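Robotics > Lab notes > Threads

Last updated July 2019

Gripper fault on the Calska arms, short thread.

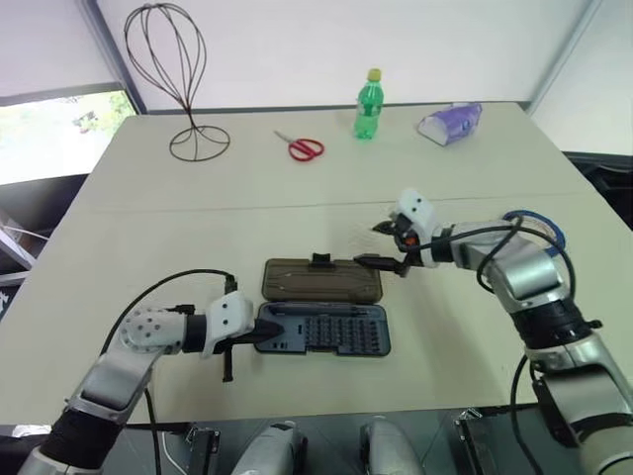
What stopped the arm? A cable that went tight at the wrist and tripped the force limit.

2/ It happened on run 121, on the right side. The elbow turned, the slack ran out, and the controller cut power — as it should.

3/ Anikó Somogyi went through the log. The same warning had shown up 26 times, and we had read it as noise. My mistake.

4/ Longer loop at the elbow now, and a lower speed limit. Next check at 200 runs.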